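April, brine trials, batch 11

Pork shoulder from Drasham, 3,305 g trimmed. Equilibrium brine, salt and sugar dissolved cold.
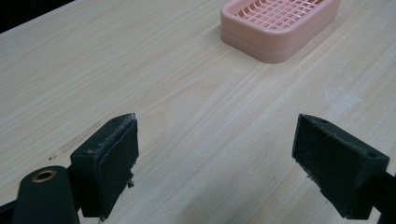
Probe went in at the thick end. The Cano thermometer reads two degrees under the Løken at the ice point, so all values below are Løken.
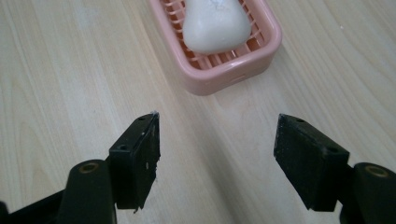 Oven at 195 F at the rack, fan off. Stall began earlier than in batch 10. No wrap.
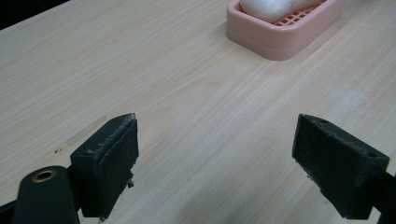 Soap dish with bar, tabletop.

Pulled and rested 30 min, uncovered. Bark firm, center a little salty for me. Zuzanna Wróbel disagrees and wants the salt left alone.
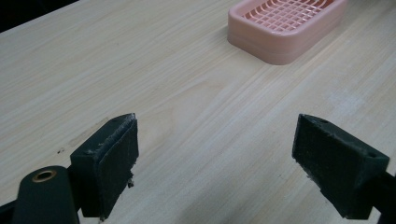

Next: same cut, less sugar, log weight before and after the rest.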